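October, a little before midnight

The kettle has just gone off and I ought to be in bed, but I want to get today down while I still have it. We drove out to Miltach for the apple fair, 166 miles there and back, and I would happily have gone twice as far for that light on the hills – everything gold and a bit smoky, the way I remember it from when I was small.

I bought far too much, of course. Five jars of plum butter, a sack of russets, and a loaf from the Prustico stall that was half gone before we reached the car. 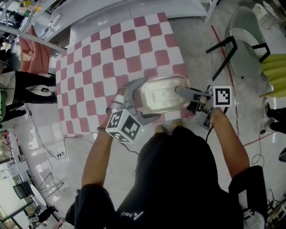 Photo: Praketti

Red-and-white check on the table always takes me straight back to my grandmother's kitchen, and to the smell of cloves and hot sugar. She would have had those russets peeled and in the pot by suppertime. Mine are still in the hallway, making the coats smell lovely.

The radio said 4,000 people came through the fair last year, and I believe it, having stood in the cider line! My feet ache terribly. Tomorrow I must wash jars, find the big pan, and write back to my sister, who has been waiting 2 weeks for a letter, poor thing.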